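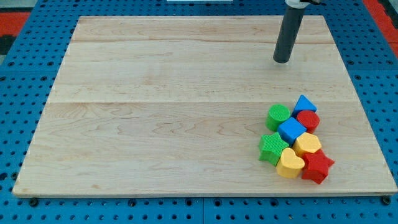
Figure 1. A board of light wood, three planks joined edge to edge. Look for the faint straight seam between the narrow top plank and the middle one.

Filed under: Course Handouts > Wood and Its Habits

Handout 4: Why Boards Move, and What to Do About It

Welcome back, everyone, and thank you for the good questions after the sharpening session (I'm still finding steel filings in my coffee mug). Tonight we leave the tools alone for a while and talk about the material, and in particular about wide panels and why so few of them are made from one single plank.

Wood takes in moisture from the air and gives it back again, all year long, for as long as it exists. As it does this it swells and shrinks across the grain, and hardly at all along it. Most of you have met this already in a drawer that sticks in summer and rattles in winter. A table top does the same thing on a bigger scale, and if you screw it down hard all the way around, sooner or later something has to give – usually the top.

Flat-sawn and quarter-sawn

A flat-sawn board, where the growth rings run more or less level with the face, moves nearly twice as much across its width as a quarter-sawn one. It is also the board that likes to cup. Hold a piece up at the bench and look at the end: the rings want to straighten themselves out as the wood dries, so the board curls away from the heart side. Once you can see that, you can guess fairly well what any board will do over a winter, and it's a lovely feeling the first time you guess right!

Gluing up a panel

Narrower planks can be sorted, turned and matched until the whole panel behaves itself. Lay yours out dry and shuffle them for as long as you like before the glue comes out. I look at color first, then at grain direction, so that the finished panel can be planed one way without tearing. Pencil a big triangle across all the faces so you can put them back in order later.

Some of you were taught to alternate the rings up and down, and some were taught never to do that. Both camps make good tables. I alternate when the top will be loose and keep the best faces up when it will be held to a frame, but please try it both ways.

Clamps go on every 18 inches, over and under in turn. Snug is plenty, and you want a thin, even line of squeeze-out along the joint. Leave the panel standing on edge overnight with air on both sides.

For next time

Please read the Durneck chapter on shrinkage, skipping the tables if they make your eyes cross, and bring one offcut at least 40 millimeters wide with the end grain cleaned up. The Montoya rack by the door has plenty of maple and cherry. We'll start at 6:30 with breadboard ends, then sliding dovetail battens if there's time.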